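Part 4. First session with the Hostgate hand gripper

I'm assuming you've charged both grippers overnight and the lights have gone from orange to green. If yours stopped at 85 percent, that's fine for a first go (mine did too, twice!).

1. Hold the power button until you hear two beeps. One beep means it only woke up the screen, so let go and try again.

2. Open the Vornard app and tap Pair. Do the left gripper first. I've tried it the other way and the app got them swapped, and then I spent my whole lunch wondering why everything was backwards.

3. Squeeze the handle all the way shut, then let it open all the way. Do that 5 times, nice and slow. The bar on the screen should climb past 95. If it sticks lower, wipe the finger pads with a dry cloth and go again.

Caution: keep your own fingers out from between the pads while you do this. They don't pinch hard, but they do pinch.

4. Pick a spot with decent light and walk through it once before you record anything. I like a big open room, but a kitchen works too.

5. Tap Record, wait for the buzz, and start with small, light things.

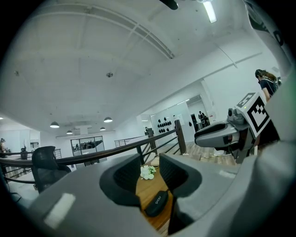
6. Move a bit slower than feels natural. I rush when I'm excited, and the app flags those clips in red, so now I sort of hum to myself to keep the pace down.

7. Tap Stop before you put the grippers down.

Note: the starter plan holds 400 clips. Delete the duds as you go, or you'll be doing it all at once later like I was in August.

Uploading is in Part 5.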